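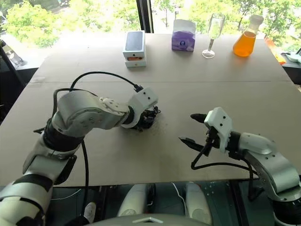

Student Projects / Robotics / Kit Reviews

Posted in March by Ghiță

For my project this term I reviewed the Jutell, a two-arm kit that Estavside rents out to schools. I had it for three weeks and kept a log of every pick I asked it to do - 257 of them by the end.

Setup was easier than I expected! The arms come already calibrated, so mostly you're sorting out cables (there are a lot of cables) and finding a table big enough. I covered mine with cardboard because the grippers scratch, and I'd tell anyone to do the same. Tape the join down well, though. Mine lifted on the first Monday and a fingertip caught on it.

Boxes were no trouble at all. Glassware was another story - the default grip force is too high for anything with a thin stem, and the setting is buried 3 menus deep in the Kiduten software. Once I'd turned it down to level 2, I got through 9 glass picks in a row and felt pretty smug, then dropped the next one.

What I liked less was the manual. It covers one arm beautifully and then gives the second arm a single page, so handing a part from left to right was guesswork for most of a week.

I'd still rent it again. Next time I want to try small tangled parts properly, since my log only has a few of those and I don't trust the numbers yet.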